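Budgeting for a table-clearing arm in a small cafe, what am I forgetting?

Posted in Equipment & Purchasing, May 2026

Ashwin Acharya

Quick one, need numbers by the end of the month. We run a 12 table cafe, booth seating down both walls, pedestal tables. Looking at a mobile base with one arm and a two finger gripper to do bussing and floor pickup after close. Napkins, bags, whatever ends up under the tables. 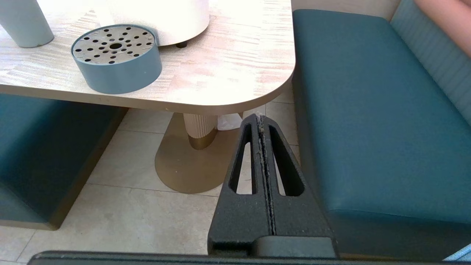 Tekine quoted us the base and arm on a lease, 1252 a month, and the gripper is seperate. Standora is cheaper per month but wants 600 up front for site mapping. Neither quote mentions spare fingers, cleaning, or what happens when we move furniture. Also not sure if reach under a table is a spec I should be asking for or if they all do it. Gap between bench and table is tight and the table legs sit on wide flat bases.

What else goes in the budget? And lease or buy?

Dušan Štefanec

Lease for the first year. Bought ours outright and regretted it, the model got replaced in April and now parts are slow.

Stuff that wasn't in my quote and should of been:

Fingers. They're a wear part. We pay 292 for a pair, go through more than you'd think. Ask if the pads come off on their own or you have to swap the whole finger.

Cleaning. Dust and lint get into the seam between the fingers, worse if you're picking off the floor. Soft brush every night, budget the staff minutes. No compressed air near the joint, ask me how I know.

Remapping. Ask both of them what it costs when you shift a table. Standora's 600 might only cover the first map, get it in writing.

Reach. Yes ask! Don't accept the arm length off the brochure. What you want is how low the wrist can go and still be level, with the gripper bar on it. The bar is wide. Ours would fit the fingers under a table fine and then the body hit the bench. Measure your narrowest gap at seat height and at the floor, send them both numbers. Mention the flat bases too, wheels don't like a lip.

Also shiny metal. Polished bases gave our depth camera fits until they retuned it. Make them demo in your room with your lights on, before you sign anything.

wokemside_mike

just get a busser lol

amaral_fan

Different take, split it into two jobs. Table tops and floor are not the same problem. Tops you've got cups, heavy things, things with lids, and a dropped cup is a mess. Floor pickup is mostly soft trash, a lot more forgiving. I'd only budget for floor the first few months and keep people on the tables.

We went with Amaral for that, service plan is 191 a month, includes fingers but NOT the charging dock, which I missed. Check the dock. Check the outlet where the dock goes too, we had to pay an electrician.

Ashwin Acharya

Thanks both, hadn't thought of the dock at all. Measuring gaps tonight. Will ask Tekine for a floor only price and see if they move on the gripper.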